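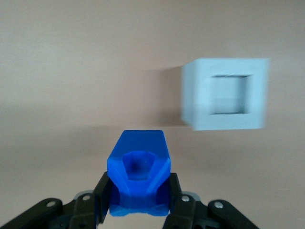
Percy Tello thought the grip was the easy part. Close the fingers, done, go work on something interesting. Two weeks later his team at Echeverri was still on the grip, and he'd changed his mind enough to ask that this chapter come before the one on path planning. So it does.

Chapter 4
Picking Things Up

What you need before starting: the arm from Chapter 3, bolted down and homed. A gripper with two fingers. Printed parts from the class bin, at least one with slanted sides and one with flat square sides. A notebook. Not your phone, a notebook.

4.1 Where we are

By now your arm goes where you send it, more or less. Chapter 3 ended with the tip touching a pencil dot. Good. Touching is not holding though, and most of the points in the Vorport student round come from holding. Pick, carry, put down, let go without knocking it over. Teams lose parts at every one of those steps.

Chapter 4 is short on math. One formula, in 4.4, and you've seen it before in physics. The rest is bench work. Plan on three class periods, four if the printer is down.

4.2 Blocks with flat sides, blocks without

Start with a cube. Two sides face each other, both flat, both straight up and down. Fingers close, each one meets a whole face. Hard to mess up. If the cube has a square recess in the front, like the pale blue one, leave the recess alone for now and grip the outside walls.

Then take a part like the bright blue one. Flat top, a six-sided hollow in the upper front, sides that slope in toward the bottom. Now think about where the fingers press. On a slope, a flat finger may only meet the part along an edge or a small patch. Squeeze harder and the part can ride up or down, or turn. Try it by hand first, thumb and one finger, nothing else. You'll feel it go.

Write down which way it turned. Everybody skips this. Don't.

Terms for this section:
Contact patch - the area where finger and part really touch.
Grip force - how hard each finger pushes.
Slip - any sliding between finger and part, even a tiny bit.
Approach - the path the gripper takes on its way in.

4.3 The wrist view

If your kit has the small wrist camera, turn it on before you close the fingers and leave it on. From the wrist you can see both fingertips and whatever is between them, and you can check that the part is centered. What you can't see well is the far side of the part. Keep that in mind when a grip looks perfect and then fails.

Moving parts of the picture blur. Don't measure anything off a blurred edge. Stop the arm, wait a second, then take your frame.

The Hestari club logged 3,466 grips over one school year, every one with a still frame and a one-word result: held, slipped, missed. We use a small piece of thier log in 4.5. You'll notice the results column is tidy and the notes column is a mess. The notes are more useful.

4.4 How hard is hard enough

Too soft, it drops. Too hard, the servo gets hot and the part pops out. Somewhere between is a range and your job is to find it for each part. Set the force low. Lift. If it slips, go up one step and lift again. Record every step, the failures too.

Servos on the Prusetico kit take a setting from 0 to 2,000. The number is not newtons. It isn't anything, just a scale, so don't put it in the formula. Use the spring gauge to get real force, then make your own table. A team next to you may get a diffrent table with the same kit. Both can be right.

Safety, quick: fingers out of the gripper when power is on. Linkages pinch too, all the way back to the pivots. Tie back sleeves.

4.5 Warm-up, before the first lab

1. Cube, low force, ten lifts. Log each one.
2. Slanted part, same force, ten lifts. Same log.
3. Turn the slanted part a quarter turn and repeat.
4. Compare with the 37 rows from the Hestari log on the next page. Mark any row you think was written down wrong and say why.

Bring the log on Tuesday. Lab 4A starts with it.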